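The Shirt Pile and I Have Come to Terms

A month of folding, hanging and finally getting rid of things, by Hawi Tamiru

I own too many T-shirts. I know this because last May I dumped every one of them on the bed to find the gray one from my cousin's wedding weekend, and then I couldn't find the bed. I slept on the couch that night, which my husband thought was hilarious until he noticed that a fair number of them were his.

So when my editor asked who wanted to spend a month learning to do laundry properly (her word, and I'm trying not to take it personally), my hand was up before she finished. The rules were simple. I'd talk to people who handle clothes all day, I'd do what they told me, and I'd write down what stuck and what fell apart by the second week. Plenty fell apart!

My first call was to Sosina Mamo, who ran the alterations counter at a dry cleaner called Opoku for 18 years and has strong feelings about shoulders. I told her I fold a shirt by holding it up under my chin and hoping. She was quiet for a bit. Then she asked if I had a table.

I do have a table. It had mail on it, and a bike helmet, and the good scissors I'd been looking for since summer. Clear it, she said, and call me back.

Her whole method starts up at the top of the shirt. You take hold of it near the two upper corners, pull until the cloth between your hands goes straight, and let the rest hang and drop onto the table by its own weight. She doesn't like shaking. She says people snap a shirt like a beach towel and then wonder why the neck goes wavy. Just hold it, lower it, and let the bottom land first. 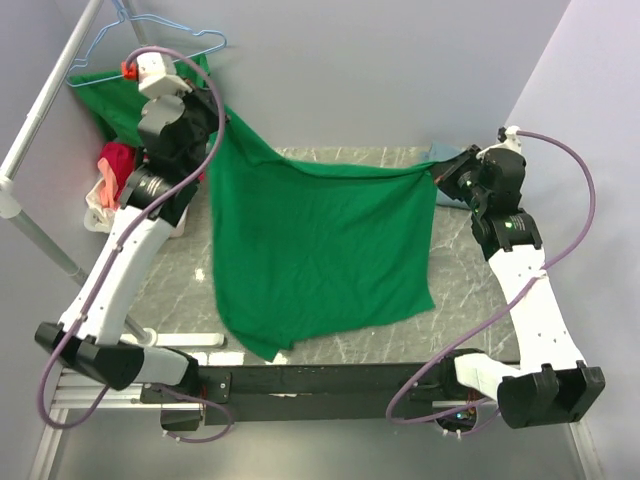 Flat first, everything else later

I'd always treated flattening as part of folding, something you do with the side of your hand on the way past. Sosina treats it as a separate job. She wants the shirt fully down on the table, sleeves out, before anybody folds anything, and she wants you to find the side edges and get them lying straight. If the edges are off, she says, you can fold like an angel and it'll still come out as a parallelogram.

I made a lot of parallelograms. I made one so bad that it leaned in the drawer like it was waiting for a bus. But by the end of the first week I was down to one smoothing pass per shirt, from the middle out, with the flat of my hand, and I'd stopped pressing so hard. Pressing hard mostly pushes the wrinkle over to the other side, where it sits and waits for you.

The hem was the part I'd never paid attention to in my life. On a knit shirt the hem is the one place that's been sewn double, so it holds its line when the rest of the fabric is sliding all over. Sosina lines up everything from there. She runs a finger along the stitching, tugs it a little if it's curling, and matches hem to hem when she folds. I started doing it with my husband's running shirts, which are slippery and awful, and it helped right away. 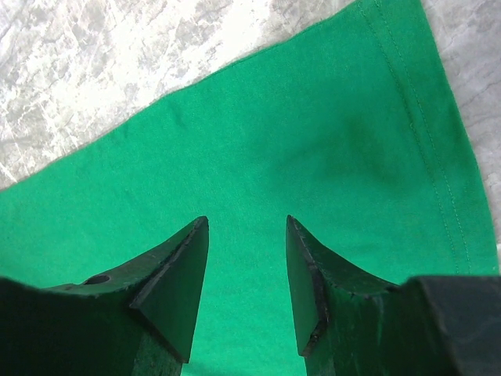 Soft cotton is much more forgiving. You can be off by a finger's width and it'll settle, and if you've got kids' shirts in the mix you can be off by a lot more than that. Chaltu Bogale has three boys and a washing machine that I'm pretty sure never stops, and she told me she quit folding pajamas altogether in favor of one deep drawer per kid. Pajamas go in, pajamas come out. I've adopted this completely. It's the single best thing I got out of the month, and it isn't even folding.

Chaltu also talked me out of sorting everything before I start, which I'd been doing with great ceremony (his, mine, work, weekend, rags). She pulls from the basket in whatever order it comes and leaves the rest where it is until she's ready for it. One shirt on the table at a time. When I had six on the table I'd get tired just looking at them, and then I'd go make toast.

What gets a hanger

Here's where my experts stopped agreeing. Sosina hangs very little. Knits stretch, she says, and those thin wire hangers leave a little peak at each shoulder that follows you around all day. Roy Lockwood, who manages the floor at a secondhand shop called Briltedby, hangs nearly everything, because people don't look through a stack, they wreck it. He showed me the rod along his wall and told me he'd refolded one table of sweaters 10 times before lunch the day he gave up on tables.

At my house I've split the difference. Anything I wore to work last week hangs. Anything I sleep in, paint in or garden in does not. And there's now a short rod near the folding table, with a basket under it, so I can go either way with a shirt without leaving the room. I used to carry a stack down the hall and lose half of it to a chair.

Color helped too, to my surprise. I keep one bright shirt near the top of the basket and do that one first. Dark ones are a pain when you're learning, as you can't see the creases, and white ones on a pale table just vanish. Start with a loud green or a red if you've got one.

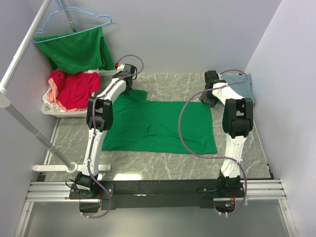 I timed myself exactly once, on a rainy afternoon when I had nothing better to do, and it took me 10 minutes to get through what I'd call a normal load. I don't know if that's good. Sosina said it was "fine," in the voice you'd use for a haircut.

What I do know is that I gave away two big bags of shirts, including one from a company called Vernatix that neither of us has ever worked for or heard of. Roy took them and didn't blink. He says nearly every bag he opens has a shirt like that in it. The gray wedding one was at the bottom of the second bag, and I snatched it back out in his parking lot.

My husband has learned the hem thing, too, though he won't do the smoothing. He folds his shirts in thirds and then stands them up on end like file folders, a trick he picked up from his sister, and I have to admit his drawer looks better than mine. We haven't started on the towels. Chaltu says to leave the towels alone until spring.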